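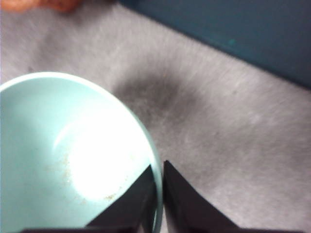 4. Setting up and looking after the cell

4.1 The gripper fingers

Most of what we learned about keeping the Plemar cell running, we learned at its fingertips. The arm carries a parallel gripper with two black wedge-shaped fingers, and the wrist camera sits behind them, looking down along the tips. We love this layout! The camera sees the last few inches of every approach, so the person doing the upkeep can check the fingers, the lens and the work surface from one picture, without opening the cell door.

The wedge shape came from Yabsira Tesfamariam, who cut the first pair from stock meant for another job. Blunt fingers had pushed thin-walled dishes sideways before closing. The wedges slip over a rim with one finger inside the bowl and the other outside, and they need very little room to do it. Figure 3 shows the fingers on either side of the rim of a pale green bowl, with the narrow gap between the tips lined up on the edge. That gap is the thing we set most carefully. Too wide, and the outer finger comes down far from the wall; too narrow, and a small error in the arm puts a tip straight onto the rim.

Figure 3. Wrist camera view with the gripper fingers straddling the bowl's rim. A bright glare spot lies on the inner wall, and a dark smudge is visible on the gray surface beyond the bowl.

4.2 Zeroing the gap

We zero the gap at the start of each shift. The gripper closes on a steel shim, the controller stores the reading, and the fingers open to the working width. Then we jog the arm over a test bowl and stop just before the grasp. If the rim does not run through the gap in the camera view, we loosen the 2 screws on the finger mount, square the pair by hand and start over from the shim. A new operator can pick this up in an afternoon (ours did, and was soon faster than we were).

Finger wear is slow but it matters. After 29 shifts the first pair had rounded at the tips enough to miss the shim test, and we swapped it for a spare. We now keep a matched pair in the drawer under the controller, already fitted to a mount, and the change has become a very pleasant little job.

4.3 Light and surface

Glossy dishes throw the lamp straight back at the camera. In Figure 3 the middle of the glare is nearly pure white, and any mark under it would be lost to the crumb detector, although faint tan specks still show on the wall nearby. We tried turning the lamp down, but then the black fingers sank into shadow and the gap became hard to read. Tilting the lamp worked better for us, and the Kassa diffuser helped further on shallow dishes. Deep bowls still give trouble, and we would be delighted to see other groups take this up.

The gray surface needs attention too. Its fuzzy texture gives the camera plenty to track, a real gift when the arm is moving, but dark patches like the smudge in Figure 3 can be mistaken for small objects by the segmentation step. Our routine is a lint roller between runs and a fresh background picture after each cleaning. The background picture takes moments and has saved us more false grasps than any change to the code.

Related items

Norkance: notes on wrist camera mounts
Lamp angle and glare on glossy dishes
Mosby shim test, revised 24/05/2018
Spare parts list for the Plemar cell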